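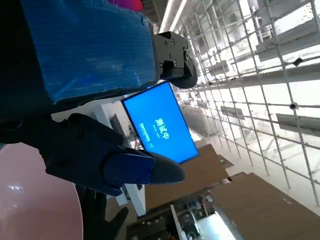
How do you keep the wrist view usable when teleoperating two arms?

Posted by Ívar Stougaard, January
Last updated on a Saturday
Reading time: 2 minutes

Hello all, and thanks in advance to anyone who has the patience for this. I'm fairly new to showing a robot a task by remote control. I came over from hand guiding, where you just take hold of the arm and walk it through, and I was happy there for a long time! Now I have a two-arm setup with a leader pair I hold and a follower pair that does the work, and I'm recording demonstrations for a handover, one gripper to the other.

My trouble is the wrist camera. Whenever I bring the arms in toward each other, the other arm, still in its plastic film, fills a big part of the picture, and the view is turned sideways on top of that. The blue screen across the room, the one with 测试中 on it, ends up nearer the middle of my view than anything I care about. I find myself steering by the white grid and then losing my place. I have 300 demonstrations to get through for this task and I've kept 8 so far, which is a little discouraging.

Should I turn the camera, change how I move, or drive from an overhead view and let the wrist camera record whatever it records? The software is Drisent, if that matters.

2 answers

Answer from Nic Aodha Workshop

Welcome! You've landed on the thing that slows nearly everyone down in the first few weeks, so please don't feel bad about your eight.

I'd start with the turned picture, as it's the easy part. Rotate it in your viewer only and leave the recorded stream alone. If you change the orientation of the saved video halfway through a set, you have two kinds of data in one folder, and sorting that out later is a miserable afternoon (I've had that afternoon). In Drisent I believe it's in the display settings for each view, though my copy is old and yours may have moved it.

For the crowding, try changing the approach before you touch the mount. Park the receiving arm low and out to the side, bring the giving arm to the meeting point, let it settle, and then bring the second arm in from below. It feels slow and fussy at first – you'll want to move both hands together, the way you would passing a cup across a table – but your wrist view stays open for much more of the motion. Practice it 8 times without recording, until your shoulders stop creeping up around your ears.

And do take the film off the arm if your supplier is fine with it. It creases and throws highlights, and if it comes off in the middle of your set, the arm will look different in the second half. Pick one way and stay with it.

As for driving from overhead, I do it for the long reach and then glance down to the wrist view for the last bit. One caution there: if the policy you train will only get the wrist camera, make sure you can do the task from that view yourself now and then. When I can't tell from the picture where the fingertip is going, I throw the take out and do it over.

Answer from fanbridge_user

Same problem here with a Divari mount. I tilted it a little toward the fingertips and that helped a lot, but check that the cable doesn't pull when the wrist turns all the way around. Redo your calibration after. Also agree about the film, mine came off in about a minute with a plastic scraper.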